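## 3. Background and method

Our project looked at how much people know about caring for a wound at home after a small operation. We chose the subject after two of us had family members who came home from day surgery with a leaflet they did not understand. The leaflets we collected used words such as "exudate" and "interrupted sutures" with no explanation.

We wrote a questionnaire with 15 questions and handed it out in Plotholm, at the library and outside the Stonora shopping centre. We also left copies at the Prallaseo sports club, where the reception desk let us put out a box. By the end of December we had 33 completed forms. Four questions were about washing, five about dressings, and the rest about signs of infection and when to ring for advice.

We gave out a short glossary with the form, as several people in our trial run did not know the words used for ways of closing a wound. The glossary covered separate stitches, running stitches, clips and glue. 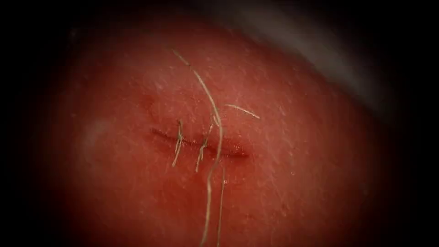 *Figure 2. A straight cut partly closed with separate (interrupted) stitches in pale thread.*

Separate stitches are each tied and trimmed on their own. A running stitch uses one length of thread for the whole wound. Most people who answered had only heard of "stitches" and did not know there was more than one kind.

## 4. Results

The questions on washing were answered best. Most people knew to keep a new dressing dry and to pat the skin with a clean towel. The questions on infection went less well – many ticked "some redness" as a reason to go straight to hospital, and fewer ticked spreading redness with a fever.

People who had been given spoken advice as well as a leaflet did better than those who had only the leaflet. The group is small, so we have not run any statistical tests.

One question had to be left out. We asked "How long should you leave it?" and did not say whether we meant the dressing or the stitches, and the answers could not be compared.

## 5. Changes to the leaflet

We rewrote the longest leaflet in plain words and moved the phone number to the front page. The draft is in Appendix B, with the questionnaire in Appendix A.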